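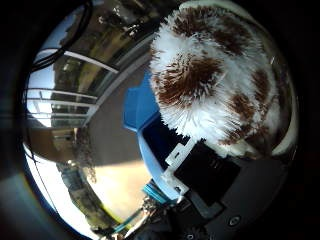
White fuzzy piece with brown patches, next to the blue plastic part

Home | Cleaning | Laundry | Toys & Crafts | Ask

Print this page | E-mail to a friend

How do I clean long white fuzz without matting it?

Posted by Grarnemari, Jan 6, 2018

I have a fuzzy white thing with reddish-brown spots, like a cow. The fibers are long and stand out at the edges. It sits against a blue plastic piece and I can't get the two apart without tearing something. The white has gone dull in places. Can I wash it as it is? I don't want the brown to run.

Prunach
Don't soak it. Put a drop of dish soap in a bowl of cool water, dip a cloth, wring it out hard and wipe from the base of the fibers to the tips. Try one brown spot first and check the cloth for color. Blot with a towel and let it air dry overnight. When it is fully dry, comb it with a soft pet brush. Wipe the plastic separately.

Sawatzky
I just put mine in a pillowcase on cold. Came out fine, a bit flat on one side. Mine had no plastic on it though.

Merine
No hair dryer. Hot air melted the tips on mine and they never came back.

Related items
Getting lint off fleece
Yellowed white plastic
Storing plush over the summer
Brushes for fake fur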